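So I finally went to the open day at Thevar, the one Felicja has been on at me about since the leaves were still up. December, dark by four, slush right over my shoes, and I nearly turned around in the parking lot. I'm glad I didn't! I came home with wet socks, a tote bag, two pens and a head so full I can't sleep, so I may as well write it down.

They give you a sticker with your name on it at the door (mine said IESTYN BEDO, close enough) and then you get put in a group. Ours was led by Oliwia Sowa, who talks very fast and walks even faster, and we lost an older couple somewhere near the elevators and had to go back for them. First stop was the big hall with the conveyor from Caltik, which moves 3,000 parcels an hour when it's going full tilt. It wasn't going full tilt. It was going at the speed of a sleepy baggage claim, for safety I guess, but you could still feel it in the floor. Felicja loved it. I thought it was fine. I've stood at enough airports.

Then coffee, which was awful, and a cookie shaped like a gear, which was not bad at all (I had two, and put one in my coat for Mietek and then sat on it).

What I really wanted was upstairs in room 321, the hands. I had read a little about them in the flyer and figured it would be behind glass, the way the good stuff always is. It wasn't, there was just a rope, and you could get close enough to hear the motors. It's a soft sort of whine, a bit like an electric toothbrush in another room. Mieczysław Tokarz was running the demo and he was so nice about the questions, even the kid who asked five times if it could do a backflip.

The job is fitting work, he said. Little parts, picked up and put where they belong on a printed sheet, one after another, all day if you let it. Sounds like nothing, right? My niece had a toy like that before she could talk. But then you stand there and watch those fingers come in over the paper, and I swear the whole group stopped chewing.
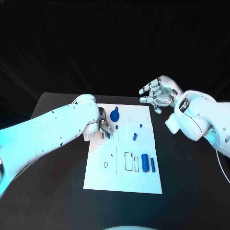

Left hand with the little blue peg, right one holding nothing. Room 321.

I like how the fingers curl. I kept looking down at my own hand and trying to do it the same way, and Felicja caught me and laughed at me. Mieczysław told us they had done 1,000 practice tries on this setup before they let any visitors near it, and that the skinny parts give them a lot more grief than the fat ones. I asked why they were all blue and he said somebody had a lot of blue left over. I had been hoping for something about the sensors.

A man behind me muttered that his wife could do the whole sheet in ten seconds. Well, sure, so could I. I don't think speed was the point, and anyway I could have watched for another hour — the slowness is half of what I liked. It's like watching somebody thread a needle.

We skipped the Traseo talk because the line was out the door. Felicja bought a mug. Bus home was late, heater broken, and we argued the whole way over whether I'd let one of those things butter my toast. I said yes. She said not with my good knives.

Must call Mom tomorrow, and put newspaper in the shoes before bed.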